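Subject: Re: [brusley-neighbors] Switching the storm alerts to Plisach
From: Shona Dunstan
To: brusley-neighbors list

Hi all, my answers to Cameron's message are underneath, sorted by heading so people can skip to the part they care about.
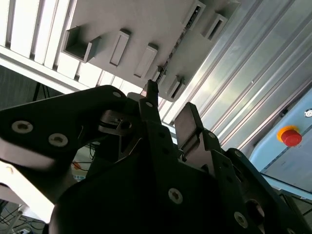 1. The price

Cameron Doolan wrote:
> I've now sat through the Plisach demo twice and I think we should
> move the street's storm and flood alerts over to it before August.
> It's free for groups under 245 households, it sends texts and
> phone calls, and the company says messages go out in 12 seconds.
> The phone tree has served us well but half the numbers are out of
> date. Can we get a yes or no by the end of the month?

Free for how long? I read the terms and the word they use is "currently." The paid plan isn't priced anywhere on the site. You have to ask for a quote, and in my experience a company that hides its price has a reason to. Tridollow was free too, remember, right up until we had everybody's details in it, and then Ewan spent a whole weekend copying them back out by hand.

I'd want an email from them saying what we would pay in year two. A salesman saying "don't worry about that" on a call doesn't count.

2. The 12 seconds

From when to when? From pressing Send to the message leaving their computer, I believe it. From pressing Send to Isla Lockyer's phone buzzing at the bottom of Cartwright Lane, where she has to stand on the back step to get a signal, I don't. During the last big storm the cell service down there was out before the creek was even over the road. A text that can't arrive is no faster than a phone tree.

The landline calls might be worth something, I'll give you that. How many of us still have one?

3. The out-of-date numbers

This is the part of Cameron's message I agree with, and it's also the part Plisach does nothing about. If the number we have for you is wrong, it will be just as wrong in the new system. Somebody still has to go down the list and call people. I did the odd-numbered side two years ago and it took three evenings, mostly because people don't pick up for a number they don't know.

So why not fix the list first? If it's in good shape and the tree is still too slow, then we have a real reason to switch.

4. Who presses the button

Eldana Jemal asked this at the last get-together and I never heard an answer. With the tree, if I'm away, Ewan Kereama starts it, and if he's away it goes to Eldana. The Plisach free plan allows one login. Sharing a password between three houses is against their terms (section 4, near the bottom) and I'd bet it gets lost within a month anyway.

I'm also a bit uneasy about people thinking this replaces calling 911. The demo page has a big red button marked "Emergency" and all it does is text the neighbors. My mother-in-law would press that and wait for a fire truck.

5. What I'd say yes to

A trial on one block, with the phone tree left running alongside it. Pick an ordinary evening, send a test message, and have everyone write down when it reached them – or if it did. Cameron, if you want to set that up I'll put my name down, and I'll bring the results back here whichever way they go.

Until then I'm a no. If your number has changed, please send it to me off-list so it doesn't go out to everybody.

Shona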